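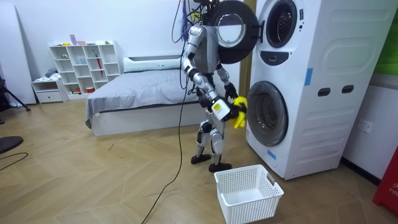 Cleaning cloths: how to wash, dry and sort them so they keep working

I love a good cleaning cloth. A fresh one picks up a whole bench worth of crumbs in one swipe, and a tired one just pushes the grease from one end to the other. Most cloths that get thrown out as worn are only clogged, and a better wash brings a surprising number of them back!

I went through all of this when we moved into the flat in Gekbridge, where the laundry is a stacked washer and dryer and not much else. A small load of cloths turns out to be a lovely job for a stacked pair - everything goes straight from one door to the other and you barely take a step.

What you'll need

A washing machine and a dryer or clothes rack
A laundry basket with holes in the sides
Plain liquid detergent, no softener
White vinegar
An old toothbrush
A mesh bag if you have very small cloths

Step 1. Sort by job, then by fabric

Tip the whole lot out on the floor and make piles. Kitchen cloths in one, bathroom cloths in another, and anything that has been near the car, the barbecue or the bike chain well away from both. If you use a different colour for each room (yellow for the kitchen, blue for the bathroom, whatever you like) this takes no time at all.

Now pull the microfibre out of each pile. Microfibre grabs lint, and if you wash it with fluffy cotton towels it will come out wearing half of them. Cotton cloths can go in with tea towels quite happily.

Anything that has been used with bleach gets rinsed by itself first. Cloths with oil-based polish, linseed oil or solvent on them don't belong in the machine or the dryer at all. Those can catch fire while they dry, so lay them flat outdoors, away from anything that burns, and check with your council about how to get rid of them.

Step 2. Shake and pre-treat

Take them outside and give each one a proper flick. Crumbs, hair and grit all come loose much more easily dry, and it keeps the filter cleaner.

Rub a drop of detergent into greasy patches and work it in with the toothbrush. For cloths that smell sour, soak them for 30 minutes in a bucket of warm water with 100 mL of white vinegar, then wring them out. Keep vinegar well away from anything that still has bleach in it - the two together make a nasty gas.

Step 3. Load the washer

Fill the drum loosely, no more than two-thirds full. Cloths need room to tumble over each other, and a packed drum leaves them clumped in the middle with dry detergent stuck in the folds.

Open each one out as you put it in. I know, it's fiddly. But a cloth that goes in as a hard little ball comes out as a hard little ball, and the inside of it is still dirty. Run a finger around the door seal before you close up too, as small cloths love to hide in there.

Step 4. Pick the wash

Warm is fine for microfibre. Kitchen cottons can take a hot wash if the label allows it, and I do mine hot every time. Use about half the detergent you'd use for clothes and skip the softener completely. Softener coats the fibres, and a coated cloth won't soak up a thing.

If your machine has an extra rinse, use it! This made the biggest difference of anything I tried. I had a stack of Tukden cloths that had gone stiff and slippery, and after 3 washes with an extra rinse and no softener they were drinking up spills again.

Step 5. Move them across to the dryer

Put the basket on the floor right under the doors before you open anything. In a stacked laundry you're lifting up from the lower drum, and there is always one sock-sized cloth that makes a run for it.

Take out a few at a time, give each a shake and put it into the upper drum. If the dryer door swings out at head height, open it all the way back before you bend down. I have stood up into ours more than once.

Low heat for microfibre, medium for cotton, and no dryer sheets (same problem as softener). Clean the lint filter before you start and again when you finish. Or skip the dryer and hang them on a rack with a bit of space between - thin cloths dry overnight in most weather, although in January ours are ready before lunch.

Step 6. Fold and put away

Wait until they are bone dry. Even slightly damp cloths will go musty in a closed cupboard. I fold mine in half and half again, and stand them on edge in an old Osman biscuit tin so I can see every colour at a glance. New ones go to the back, so the whole lot gets used in turn.

If something goes wrong

Still smelly after washing: repeat the soak, then wash hotter if the label allows. Wipe out the door seal and the detergent drawer too, as the smell may be coming from there.

Leaving streaks on glass: too much detergent. Run them through again with none.

Covered in fluff: tumble on low for 5 minutes, then clean the filter.

Thin in the middle or frayed at the edges: demote it to floors, then to bike duty, then let it go.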